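Unit 2: Personal data held by public bodies

Handout for the second half of the module. Read before the seminar and bring it with you. The Brumholm case papers are in the course folder and are not repeated in full.

1. Where we are

Unit 1 dealt with consent as a legal basis. A customer of a shop or a website can, at least on paper, refuse the terms and go elsewhere. A resident cannot refuse to deal with the council that collects the bins, sets the local tax and keeps the register of births. Consent is therefore a weak basis for most of what a public body does with personal data, and the law in most European systems relies on something else: a task laid down by statute, or a duty that the body must carry out.

The question for this unit is how far such a basis stretches. A body may have a clear right to collect an address for one task. It does not follow that the same address may be used for a different task, by a different department, five years later.

2. Terms

Purpose limitation. Data collected for a stated purpose should not be used in a way that does not fit with that purpose. The test of fit looks at the link between the old purpose and the new one, the setting in which the data was collected, the kind of data, the effect on the person and the safeguards in place.

Minimisation. The body should hold what it needs for the task and no more. Fields on a form that are filled in "in case they are useful" are the usual failure.

Retention. Each class of record should have a period after which it is deleted or made anonymous. A period that is written down but never applied counts for very little in a complaint.

Data sharing agreement. A written document between two bodies setting out what is passed, on what basis, how often and who answers for errors. It does not create a legal basis. Students often get this wrong in the exam. 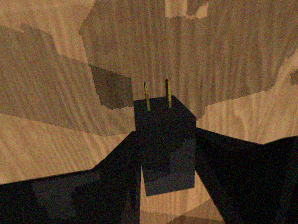 3. The Brumholm register

Brumholm council kept a register of households receiving help with heating costs. The register was set up under a welfare power and held names, addresses, household size and, for part of the group, notes on health. Two years later the council hired a supplier, Flellex, to build a single view of each resident across all services. The heating register was loaded into the new system along with the library, parking and housing files.

Three points were in dispute.

(a) Whether the council was one controller or several. The council argued that moving data between its own departments was not sharing at all. The reviewing body accepted that there was one controller in law, but held that purpose limitation still applied inside it.

(b) Whether the health notes could be moved. They could not. Special rules apply to health data, and the welfare power did not mention any wider use.

(c) Whether residents had been told. The council pointed to a privacy notice of 37 pages on its website. The notice was held to be accurate in most respects and of little use to the people it was meant for.

The remedy was modest. The health notes were removed, the notice was rewritten, and the council was given 30 days to show that staff access matched staff duties. No fine was imposed. Whether fines on public bodies serve any purpose, when the money comes from the same taxpayers, is a matter we return to in Unit 4.

4. Compare: Wiltutley

The Wiltutley scheme began from a similar position but went through a full impact assessment before any data was moved. The assessment led to the parking file being left out altogether. Note that the assessment was published in December, after the supplier contract had been signed -- consider what weight it should carry in that case.

5. Points for the seminar

Does a general power to "promote the wellbeing of the area" give a council a basis for joining up its records? Argue both sides.

Should the right to object be wider where the person had no choice about giving the data in the first place?

In the Granström report (folder, item 6), the authors propose a public log of every new use of existing data. Set out what such a log would have to contain to be of use to a resident, and what it would cost a small council to keep.

6. Written work

One short note on point (a) or point (c) in section 3. Refer to the decision by paragraph number. Notes that only restate the facts will be marked down. Submit through the course page by 31 March 2025. Extensions must be asked for before that date -- requests made afterwards go to the department office.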